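Chamado 355 — Célula de desmontagem Coltcombe, garra 2
Estado: aberto, em observação
Prioridade: média
Equipamento: garra paralela de elos articulados Kiiskinen, braço Zaltel
Aberto por: Anikó Erdős
Atribuído a: Efa Maddocks

Descrição inicial

A garra perde a referência de abertura ao longo do turno. No início, o processador é retirado do soquete e colocado na bandeja sem desvio. Depois de algumas dezenas de placas, o chip passa a chegar à bandeja rodado no plano dos dedos, e o programa para com falha de assentamento. O alarme é sempre o mesmo, código 165 no controlador. Rearmar e refazer o zero resolve por uma ou duas horas.

Os parâmetros não foram alterados desde julho. A receita em uso é a dos gabinetes de mesa abertos por cima, com aproximação inclinada.

Verificações feitas antes da abertura do chamado:
Cabo do encoder reapertado no punho. Sem efeito.
Velocidade de aproximação reduzida. Sem efeito.
Troca da bandeja de destino. Sem efeito.

12 de setembro de 2023 — primeira intervenção

Célula em modo manual, velocidade reduzida. Executei o ciclo passo a passo numa placa Dell, com parada programada logo acima do soquete, trava aberta e chip preso entre a ponta do dedo e a mordente oposta.
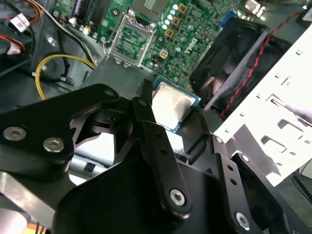 Efa Maddocks

Nessa posição medi a folga lateral na ponta do dedo esquerdo com relógio comparador. O valor ficou acima do limite da ficha de manutenção. A mordente direita está dentro da tolerância. O problema é mecânico e fica do lado do dedo longo; o encoder repete bem quando o conjunto é movido sem carga.

Retirei a garra do flange e levei à bancada. Os parafusos sextavados internos das placas de elo estavam com torque desigual. O pior era o da extremidade inferior do braço do dedo, que girou com a chave quase sem resistência. Não havia resíduo de trava-rosca nesse furo. Nos demais havia. Suponho que tenha sido remontado sem o produto na última troca de dedos, mas o registro dessa troca não traz o procedimento usado.

Serviço executado:
Desmontagem do elo esquerdo e limpeza dos furos com desengraxante.
Troca do pino de articulação (peça Wellcombe, lote 400).
Remontagem com trava-rosca de média resistência em todos os parafusos de elo.
Aperto em cruz, em duas passagens, e marca de tinta nas cabeças para inspeção visual.
Novo zero da garra e regravação do ponto de pega.

Tempo de cura respeitado antes de montar no braço. Teste com 4 placas do mesmo modelo: todos os chips assentaram na bandeja, sem alarme. É pouco para fechar, a falha original só aparecia com o turno avançado.

Comentário — Anikó Erdős

Rodamos o turno seguinte inteiro com a receita normal. Sem código 165. Houve uma parada por outro motivo: o sensor de força acusou contato lateral na descida, do lado da gaiola de discos. O operador recuou o braço e retomou. Pode ter relação com o novo ponto de pega?

Resposta — Efa Maddocks

Pode. Com o zero corrigido a garra entra um pouco mais aberta do que antes, e nesse gabinete a gaiola branca fica perto da placa de elo direita. Alterei a receita: a abertura total agora só é comandada depois do ponto intermediário de aproximação. O limiar do sensor de força permanece igual, por favor não aumentem para contornar a parada.

Pendências
Conferir as marcas de tinta na troca de turno e anotar na folha da célula.
Repetir a medição de folga no dedo esquerdo na próxima preventiva.
Verificar o torque da garra 1, montada com o mesmo kit.
Incluir o trava-rosca na instrução de troca de dedos — Anikó.

O chamado fica em observação até a medição da preventiva.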